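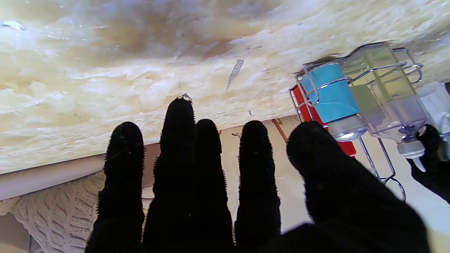
From: Likance shop
To: hands-maint list
Date: 25 May 2018
Subject: Re: Wrist camera mounted upside down after hand swap

The Karwood people wrote:

> We pulled both hands off our two-arm unit in January to change the
> gloves and put them back on last week. Since then the picture from
> one wrist comes in the wrong way up. The counter is at the top and
> the fingers point up at it. The arm still moves fine but anything
> that uses the camera misses. Do we have to take the hand off again,
> or can this be fixed in the settings? Also, how often are people
> changing the fuzzy black gloves? Ours are shedding.

You don't have to take the hand off. We run the same setup on a bathroom counter job (stone top, wire caddy with bottles, a spray bottle among them) and our picture is inverted all the time. We leave the camera the way it sits because the cable has less bend in it that way. What matters is that the software knows.

Two settings have to agree. One is the image rotation in the camera driver. The other is the mount angle in the arm file. If you turn the image in the driver and also enter the mount as rotated, you have corrected twice and the hand will reach the wrong way. We did that on our first install and lost an afternoon to it. Now we leave the driver at zero and put the full half turn in the arm file.

After you change it, do this in order:

Power the arm down and back up. Ours does not reread the arm file until it restarts.

Open the hand flat, fingers spread, with the wrist camera showing. Check that you can see all five digits and that the thumb is on the side you expect. If it is on the wrong side you are either mirrored or looking at the other hand's feed.

Run the 9 point calibration with the board on the counter. Keep the speed at 40 percent. If the error is over 2 mm, check the 4 bracket screws before you run it again. A loose bracket gives you a different number each time. A wrong angle gives you the same bad number each time.

Do one arm at a time, with the other parked. With both arms up at the counter the second hand can get into the side of the picture, and it is just as black as the first one.

On the gloves, we go by looks. Short fibers standing out along the edges of the fingers are normal with ours and we don't change for that. We change when the fabric slides on the fingertip or when we can see the shell through it. Go over them with a lint roller before you calibrate, and wipe the lens last, after the rolling. Lint on the lens has cost us more calibrations than anything wrong with the arm.

One more thing. If Gaber supplied your bracket, look at which side the notch is on. The older ones fit either way up, and I suspect that is how yours got turned. Brikport sells a keyed version that only goes on one way. We have it on one arm and it has been fine.

If the error stays high after all that, post the arm file and I will look at it.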